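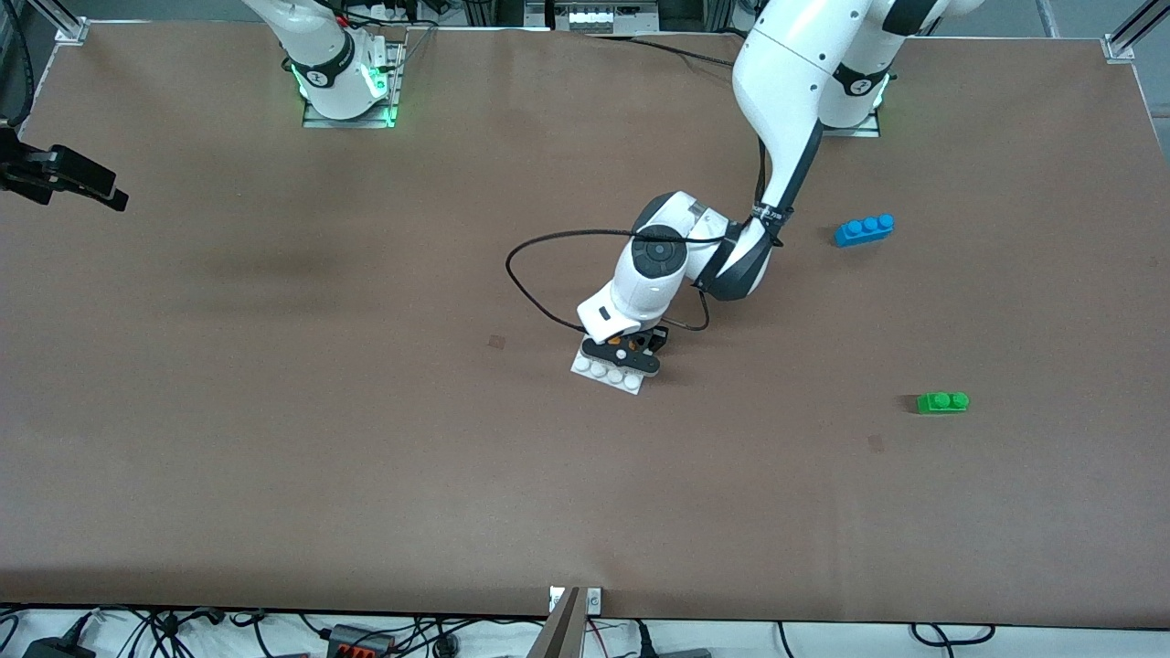
I get asked a lot when a robot will pick up after the kids. My answer is not yet, and I would stop planning the playroom around it.

Picking up one toy block on a clear table is a fair test, and two-armed machines can be set up to try it all day. A living room floor is harder. There are blocks under the couch, a sock on top of them and a dog that wants the sock.

Trastano says its home model will tidy a room in 2 hours. My daughter takes four minutes when dessert is at stake – ten when it isn't.

Shops are closer. Parts arrive the same way every time, and someone is paid to fix the machine. I'd put money there first and leave the toy bin to us.

Ismail Filali

160 shares | 2 comments

mopbucket: Four minutes? Send her over.

Dale R: We trialed an arm for packing at Avberg. Fine until the boxes changed size.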